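Brastedley Student Robotics Club opens its kitchen challenge to new teams

Ternport, 26/04/2021

I run the robotics club at Brastedley, and I've been itching to share this one! Starting this season, our students are taking on a kitchen challenge — one robot arm, one toy kitchen, and a long list of small chores that turn out to be a lot harder for a machine than they are for a four-year-old. We're calling it the Clenetti Challenge, and sign-up for new teams is open as of today.

If you've followed us before, you probably know us for our maze runners and our line followers. Those were great fun, and the younger students will keep building them. But our older members kept asking for something with hands (well, one hand), and they'd been asking since December. So we started looking for a job that anybody can understand without a lecture first. Everybody has put a pot on a stove. Everybody has fished something out of a sink. Parents get it right away, and so do little brothers and sisters, who have lots of opinions about how it should be done.

Each team has 20 minutes at the kitchen per run. They draw their tasks from a stack of cards just before they start, so there's no memorizing one perfect routine. A card might say to move a vegetable from the counter to the sink, or take a lid off a pot, or put a pan on a burner and leave it there. Teams get points for finishing a task and lose a few for dropping things or bumping into the faucet. Part of the score also goes to the logbook, and yes, I do read them all, including the doodles in the margins.

We've already been practicing, and the students have saved 1,214 attempts so far. They go back through them looking for patterns. Round food rolls, shiny lids are a pain to find with a camera, and thin wire handles are everybody's least favorite thing to grab. One of our students wrote "handle wins again" in the logbook so many times that it's now on the club whiteboard. 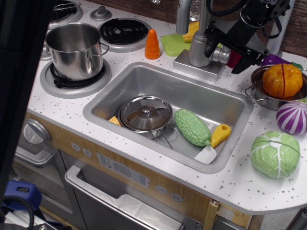 Brastedley Student Robotics Club — Kitchen Challenge Team

The sink is where the arguments start. With a lidded pot, a bitter melon and a yellow-handled knife all sitting in there together, you have to decide what to go for first, and no two students give me the same answer. I love that part of the afternoon!

You don't need any experience to join. We're looking for students who like to code, students who like to tinker, and students who'd like to try both and see what sticks. Teams have two to four members, and if you come on your own we'll help you find a group. We have room for around 300 visitors on the day of the final, which will be held in the Bauerfeind Hall in Ternport. Admission is free.

Sign-up forms are at the club room and at the school's front office. Reporters and photographers who want to stop by during a practice are very welcome — just send us a note first through the school office so we can have a team ready to run.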